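Skimell puts two-arm cells on its soft toy repair benches

Toy repairer Skimell has begun passing part of its bench work to pairs of robot arms, a change that moves several of its menders from handling to supervision. The first cell went into service at the Nunumia workshop in October.

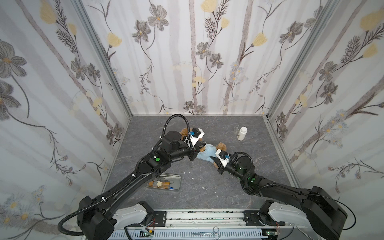 Zakhar Kravets
Automation correspondent

The arms are mounted side by side on one rail and share a single work area. Their job is to hold and turn a toy while it is checked, a task that used to take up both of a mender's hands. Closing a seam is still done by a person with needle and thread, at a separate table.

Skimell logged 936 toys through the cell in its first full month. Of those, almost 30 were sent back to the hand bench, mostly for slipped grips on long pile.
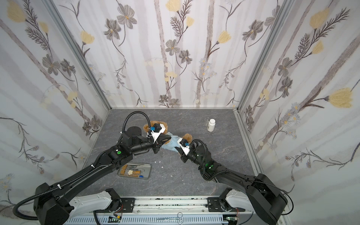

Clothing is the harder case. A jacket or shirt moves over the filling when it is pulled, so the grip has to be set on the body beneath and not on the cloth. Menders now record a grip point for each type of toy before the run starts -- work that did not exist under the old job description, and which the firm has added to the pay scale.

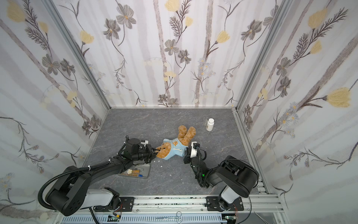 Two arms at work on a dressed bear, with a metal tray alongside.

No posts have been cut. Each shift has 2 menders assigned to the cell, one to set up and one to check, and they swap at midday. Training was supplied by Delacroix, which also wrote the grip software. Staff had asked for the swap after reporting that checking alone was more tiring than sewing.

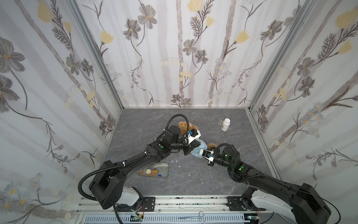 Pirnatar would have preferred a longer trial, arguing that menders lose their feel for a worn seam if they go weeks without handling one, and that hand bench hours should be fixed in the rota. Skimell says it will look at the rota again before a second cell is ordered.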